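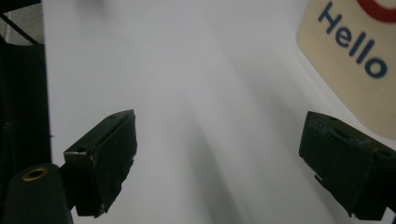 Cómo preparar una mesa de bebidas para una merienda pequeña

Para una merienda de pocas personas basta una mesa lisa, vasos de papel y un recipiente de plástico rectangular donde dejar lo que ya no se usa. Estas instrucciones sirven para 12 invitados y bebida fría o templada. Con café muy caliente conviene poner vasos de doble capa y cambiar alguna cosa, que se indica al final.

Qué hace falta

Una mesa de superficie lisa y clara, sin mantel
Vasos de papel, uno por persona y unos cuantos de reserva
Un recipiente de plástico rectangular, de fondo plano
Tarjetas de cartulina con un saludo o con nombres
2 paños, uno húmedo y otro seco
Jarras o botellas
Un rotulador de punta gruesa

Limpiar la mesa

Pase el paño húmedo de un extremo al otro, siempre en la misma dirección, y repase con el seco. Si la superficie es blanca o gris claro, los cercos de refresco se ven enseguida, así que deje los paños a mano toda la tarde. Yo uso agua con unas gotas de jabón neutro. La mesa de nuestro local, en Clesusau, tiene ya sus años y el limpiador con alcohol le dejó una mancha mate que no se ha ido.

Compruebe que no cojea. Sobre moqueta es frecuente que una pata quede más hundida que las otras – se corrige con un cartón doblado.

Colocar los vasos

Saque los vasos de la manga de uno en uno. Sujételos por el tercio inferior y gire un poco; si tira del borde, el papel se deforma y luego el vaso gotea. Los que salgan pegados se separan soplando dentro del de arriba.

Póngalos de pie, con un dedo de separación, empezando por el lado contrario a la entrada. No los apile boca abajo sobre la mesa. Para servir a niños, llene hasta la mitad y deje la jarra fuera de su alcance.

Un vaso de papel vacío vuelca con cualquier roce. Para moverlo, cójalo por los lados sin apretar y levántelo en vertical antes de desplazarlo. Si lo arrastra por la mesa acabará en el suelo.

El recipiente

Colóquelo al fondo, cerca del borde más alejado de quien sirve, con el lado largo paralelo a la mesa. Debe quedar vacío al principio: es para los vasos usados, y si se guardan en él servilletas o cucharillas los invitados no sabrán qué hacer. Los que llevan un dibujo o una frase en el fondo, como la cara sonriente con el «HAVE A NICE DAY», quedan bien en una merienda informal. Gírelo para que la frase se lea desde donde se acercan los invitados, aunque usted la vea del revés. 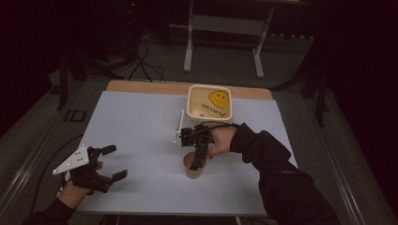
Iñaki Aguirre comenta que él pone el recipiente en una silla aparte, porque en la mesa la gente deja vasos con restos y al coger uno limpio se salpica. Añade que el fondo se le mancha menos si echa dos hojas de papel de cocina. Lo de la silla funciona si hay sitio; en un pasillo estorba.

Las tarjetas

Una tarjeta de color crudo con «Hello» en letras gruesas de color azul marino se lee bien desde lejos. Si las hace usted, escriba en diagonal solo cuando la palabra sea corta. Para los nombres, mejor en horizontal. Déjelas secar antes de apoyarlas en la mesa, que el rotulador traspasa la cartulina fina.

Si prepara café

Use vasos de doble capa y no los llene más allá de dos dedos por debajo del borde. Ponga el termo en un extremo, sobre un salvamanteles.

Recoger

Vacíe los restos en el fregadero, encaje los vasos usados unos en otros y tírelos juntos. Lave el recipiente con esponja blanda, sobre todo si tiene dibujo impreso, y guárdelo seco.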